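News Workshops Home care Members Contact

Newsletter > Home care > Floors

3 min read

A good word for the flat mop

I have been mopping floors my whole adult life and I only got properly excited about it this fall, when the Lakell rooms got their chevron floor. I love this floor! The zigzag makes even a plain white room look dressed up, and it's a pleasure to clean once you stop fighting it.

Glória Brandão ran the Saturday floor session for us and had us start with the dry pass. Dust settles into a soft haze on a glossy surface, and water just pushes it around. So you go over everything with a dry pad first, then look along the floor toward the light. Streaks and cloudy patches show up best wherever a lamp is reflected. 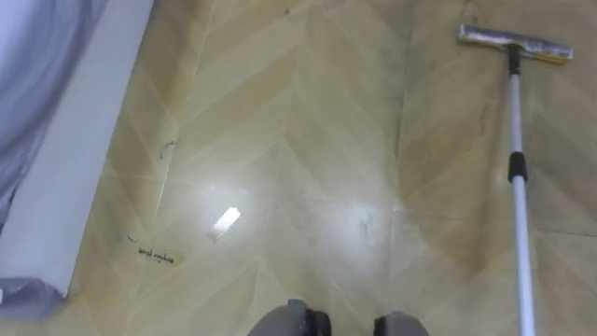 Flat mop on the chevron floor, with the light picking out the streaks.

Small dark marks and bits of ink are a separate job. Glória does them by hand with a barely damp cloth, before the wet pass, and she checks first whether anybody wants the writing kept. (Good manners in any shared room.)

Then the big open stretch. Our room is 398 square feet, and Glória splits it into lanes, working from the far wall back to the door. She follows the line of the chevron where she can. Cables get lifted as you come to them and put down again behind you, and the desk legs get a quick wipe while you're there – dust loves a desk leg.
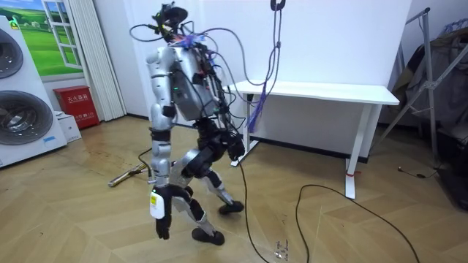
The middle of the room, with the white desk beyond the chevron floor.

My favorite part was the edges. A flat head on a long pole goes right up to the base of the furniture, and if you turn it side-on you can run the whole length in one pull. Set the telescopic pole so your back stays straight, then tighten the collar. I had mine far too short for years and blamed the mop! Any fabric hanging near the floor should be folded up out of the way before you start, or it will soak up whatever you push at it. 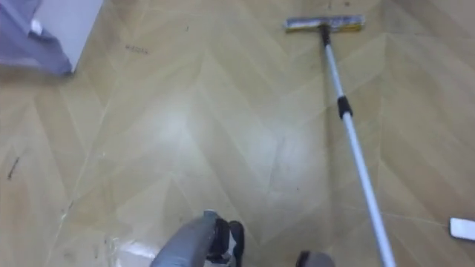

Mop head flat to the floor, pole extended.

Rinse the pad more often than you think you need to, and wring it hard. The next floor session is in December, same room, 10 a.m. Bring your own pad if you have one you like.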